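Two finger vs suction for bin picking
Forum > Grippers and end effectors

fenside_stu
Posted 04/06/2021
Right, swapped the suction cup for the two finger gripper on the KUKA and I've been trying it on the usual box of tat. Suction was hopeless on the hairbrush (bristles, no seal) so I had high hopes for fingers. Mixed bag so far – blocks are lovely, the little see-through ball is a pig. More than 100 tries in and I still can't get it out of the corner.

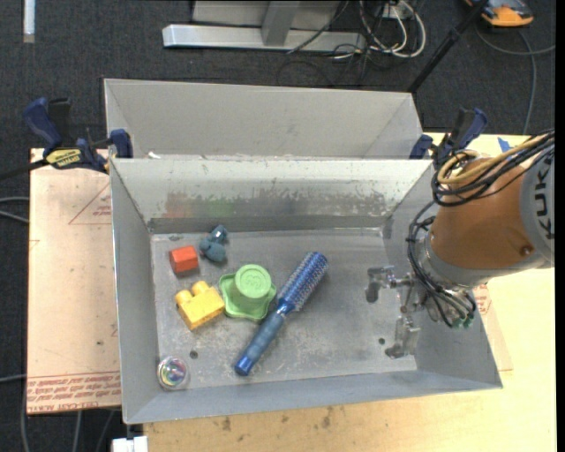
Page 8 of 89

penrose_kit
Is it the grip or the camera, though? Shiny clear stuff gives my depth camera nothing at all. I'd look at that before blaming the fingers.

fenside_stu
Bit of both. When I type the position in by hand it does better, but one finger fouls the wall.

Bulletti
Disagree with kit. Parallel fingers are just wrong for balls in corners, whatever the camera says. Go back to suction with a softer cup.

penrose_kit
And then he's stuck on the brush again!

hostmont_dee
Why not both? We run a cup between the fingers. Ugly, but I wouldn't go back. What pads are you using, Stu?

fenside_stu
Just the dark ones it came with. Might try thinner tips first – cheaper than a new tool. Will post numbers when I've got some.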